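Drinbridge Community Hall – walk-through checklist, December 2018

Walked by Revathi Acharya. Comments by Nikola Lis, who has the keys and the July sheet.

Marks: **OK** / **FIX** / **?** (question mark means I was told it's fine and don't believe it yet)

## Entrance and hallway

- [x] Front door opens fully from inside without a key – **OK**
- [ ] Door closer – **FIX**. Slams. In July this was marked "adjusted." If it was adjusted, it was adjusted to slam.
- [x] Mat lies flat – **OK**
- [ ] Exit sign over the front door – **?** Lit when we walked in. The July sheet also says lit, and we had two complaints about it in between. I'd like it checked on battery, with the breaker off, before anyone ticks this again.
- [ ] Stair rail, lower bracket – **FIX**. Moves when you lean on it. Two of the four screws don't grip.

*NL: Zalewska quoted for the bracket in July. The quote covered replacing the entire rail. I asked why and am still waiting.*

## Main room

- [x] Path to rear exit clear – **OK** on the day. It is always OK on the day. Last two times I dropped in without telling anyone there were stacked chairs in it.
- [ ] Ceiling tiles – **FIX**. One stained tile near the vent. Roofers say it's an old stain. It was not on the July sheet, so it can't be that old.
- [x] Tables: legs lock, no wobble – **OK**
- [ ] Folding screens – **?** They stand up fine. My question is what happens when a kid runs into one. Keep them out of the exit path and don't hang coats on them.
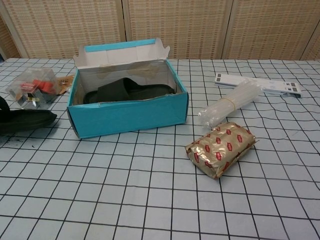 *Main room, table and folding screen.*

- [x] Table coverings: no long overhang on the walking side – **OK**
- [ ] Outlet by the stage – **FIX**. Faceplate cracked. Do not tape it again.
- [ ] Space heater – **FIX**, meaning remove. The tag says Turkberg and nothing else I can read. The rule is no portable heaters, and the rule has been on the wall longer than the heater has been in the room.

*NL: Heater is now in my trunk. If it's yours, call me.*

## Kitchen

- [x] Extinguisher on hook, needle in green – **OK**
- [ ] Extinguisher service tag – **?** Jadero signed it as serviced. The dust on top of the cylinder was thick enough to write in, and I did. I want to see the work order.
- [x] Stove knobs all present – **OK**
- [ ] Hot water at sink – **FIX**. Took far too long to run warm, then came out too hot to keep a hand under. Mixing valve, probably. Put up a sign until it's looked at.
- [ ] First aid kit – **FIX**. Label on the lid says 12 dressings. There are 8, and a roll of tape that has gone to goo.

*NL: Refilled the kit. I also threw out the eyewash, which had expired under the last mayor.*
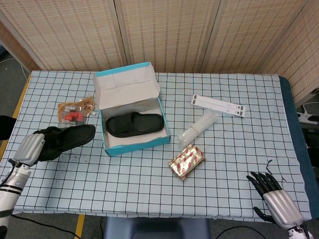 ### FLOORS, CORDS AND TRIP HAZARDS

- [ ] Cords across walking areas – **?** This gets ticked every time and I don't trust the tick. A cord on carpet is still a cord. Run it along the wall or cover it, and unplug it at the end of the session.
- [ ] Carpet seam at the storage closet – **FIX**. Lifting again. The glue was supposed to be permanent.
- [x] Kitchen threshold strip – **OK**, screws tight
- [ ] Wet floor sign – **FIX**. We own one. It was in the closet behind the Christmas tree stand, where it can't warn anyone.
- [ ] Storage closet, top shelf – **FIX**. Paint cans over head height. Move them to the floor.

## Restrooms

- [x] Locks can be opened from outside with a coin – **OK**
- [ ] Grab bar – **?** Solid today. It's anchored in drywall as far as I can tell, and I would rather know than guess. Somebody with a stud finder, please.
- [x] Fan runs – **OK**, though it sounds like a truck

## Carried over

Stair rail, door closer, faceplate. All three were on the July list. I'm not signing the bottom of this sheet until they come off it.

*NL: Closer is booked. Will believe it when I hear it not slam.*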